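Kisach Tabletop Kit: rice handling sessions

README for the evaluation copy. Please read it before you write to us, and then write to us anyway. Branwen likes the post.

What the kit is

Kisach is a two-armed tabletop kit sold by Rindotport to kitchens, labs and anyone else with a sturdy table and a forgiving attitude to crumbs. You get two arms, a gripper for each, wrist and overhead cameras, the rail they bolt to, and the recordings listed in this file. You do not get the table, the crockery or the rice. We had a long meeting about the rice.

The recordings come with the kit so that buyers can see what working with loose, dry food looks like before they try it on their own premises. The sales brochure calls this "fine-grained material interaction". In the office it is called the rice thing.

What is in the folder

There are 356 sessions in this release, all taken in June. Each session has:

- wrist video from both arms
- one overhead video
- joint positions and gripper opening for both arms
- a short text note by the operator, spelling uncorrected

Wrist video is the one to open first. It sits close enough to pick out single grains, including the ones that have left the tray to pursue other interests.

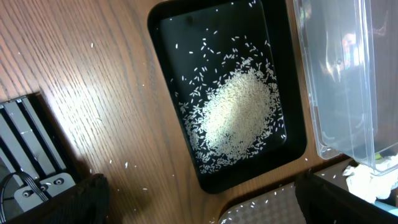

How the sessions were recorded

Nighat Kiani ran most of them, driving both arms by hand from the leader controls. The rest were done by whoever was passing and had not yet learned to take the other corridor. Operators were told what to move and where, and otherwise left alone. Some are neat and some are quick. The operator field gives a code, so you can work out which is which without hurting any feelings.

Dishes were moved between sessions on purpose. Do not write a script that expects the tray to be in the same place twice. Lowther, our first pilot customer, did exactly that and sent us a very polite email with a very long video attached.

The overhead view is there for layout. It takes in the containers, the rack and a good part of both arms, and it is the best place to check what each gripper is up to when the wrist video has its nose in something.

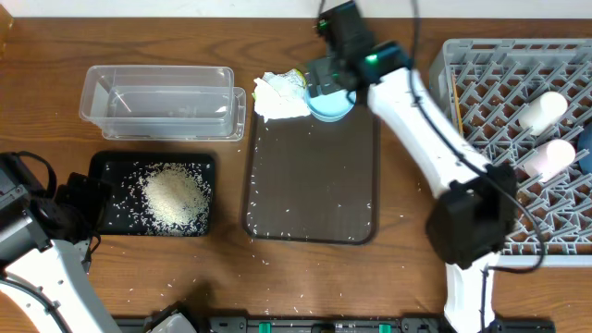

Reflections are the other thing to plan for. The table is shiny and clear plastic is clear, and a depth sensor that has behaved perfectly well all morning may take a dim view of both. We supply colour video only and leave depth to braver people.

Labels

Every session is marked "done", "partly done" or "stopped". Done means the operator was satisfied. It does not mean that every grain arrived. Branwen Probert checked 68 sessions against the video and changed the label on a handful, mostly from done to partly done, with a pencilled remark in the margin each time. The remarks are in the notes folder and are worth a read.

Grain counts are not included. We tried.

Known problems

- Fast wrist moves blur the gripper. Slow the playback or pick another moment.
- Cables wander across the overhead view. They are meant to be there. They hold up the business.
- The arms get in the way of their own work, as arms do. Use both views together.
- Operator notes before session 40 use "bowl" and "tray" as if they were the same word.

What we would not use it for

Anything wet. Anything hot. Any claim about hygiene. The Ustulberg add-on, with the sealed wrist covers, is a separate product with its own README and a more cautious author.

Support

Write to Branwen at the Rindotport support desk with your kit number and the session number. Calls are answered from 10 am. If a gripper is sticking, take the fingers off and look for rice before you ring.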